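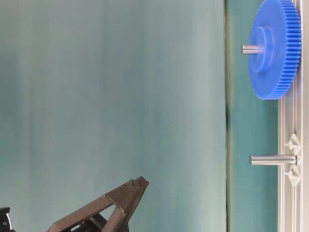
The Nelcombe gear board at work, with one gear on its shaft and the lower shaft bare.

Nelcombe Gear Board for Robot Arms

If you have been teaching an arm to pick and place blocks and you're ready for something with a bit more bite to it, the Nelcombe is a lovely next step. It is a practice board for gear assembly: you get a rail, a set of shafts that stick straight out from it, and plastic spur gears that have to be picked up, lined up and slid home. It sounds simple when you say it like that, and then you watch a gripper nudge a gear against the end of a shaft for the first time and you see why people get so fond of this job!

We started making these for our own bench. The arm we had then could stack cups all day long, but cups are forgiving things, and we wanted a job where being a hair off would show up right away. A gear with a hole in the middle and a steel shaft to fit it does that very nicely. Friends began asking for one, then friends of friends, and the board has been in our catalog ever since.

What comes in the box

The standard kit has an aluminum rail, ready cut, with slots running its full length so you can slide the shafts to wherever you like and tighten them down. There are 5 steel shafts in mixed lengths, and a matching spur gear for each one in bright blue plastic. You also get a bag of the small white clips that fit in the rail slot on either side of a shaft, the hex key, and a printed guide with drawings of all 24 layouts. The layouts go from a single gear on a single shaft (please do start there, even if you feel you're past it) up to a full train where every gear has to mesh with its neighbor.

The gears have a raised hub at the center and fine teeth around the rim. Fine teeth make meshing harder, and we went back and forth on that for a good while. Our first batch had big chunky teeth and everybody's arm got through the whole guide in an afternoon, so we changed them.

Setting it up

You can mount the rail flat on a bench or clamp it along one side of your work area so that the shafts point across toward the arm. We like the second way best. It asks the gripper to bring the gear in sideways, and it leaves plenty of open room for the approach. Give yourself a plain backdrop if you're using a camera. A sheet of teal or gray does well and keeps the steel from getting lost against a busy bench top.

Slide the first shaft in, snug up the screw, then add a clip above and a clip below. Leave a little gap between the rim of the gear and the rail. The teeth sit close to the rail on purpose, to make the job honest practice for tight machinery, but they should never rub. Spin the gear by hand before you let the arm near it.

Which grippers get along with it

Soft, bendy fingers are a pleasure here, the kind with an open triangle pattern inside that gives a little when it touches something. They forgive a slightly crooked approach. Stiff parallel jaws work too, though you'll want to slow down for the last bit of travel. The Grondolden finger pads, sold separately, add some grip for smooth gear faces, and several of our customers swear by them. Suction cups we can't recommend. The hub gets in the way.

How it wears

We ran one board at our Desham workshop through 3000 insertions on the same shaft, and the gear bore was still a good sliding fit at the end of it. The clips are the part you'll replace first, mostly from being bumped during those early tries, and spare bags cost very little. Wipe the shafts with a dry cloth now and then. Please don't oil them, as the oil finds its way onto the gears and then onto your fingers and then onto everything else you own.

Going further

The Tudose add-on pack brings a second rail and a set of smaller gears for mixed-size trains. It bolts straight on to the standard kit, old boards included.

Ordering

Boards are packed to order and leave Desham within 5 working days. Schools and clubs can ask for a shared guide license at no charge; just put a note in the order box. Spare gears, shafts and clips are listed on the parts page.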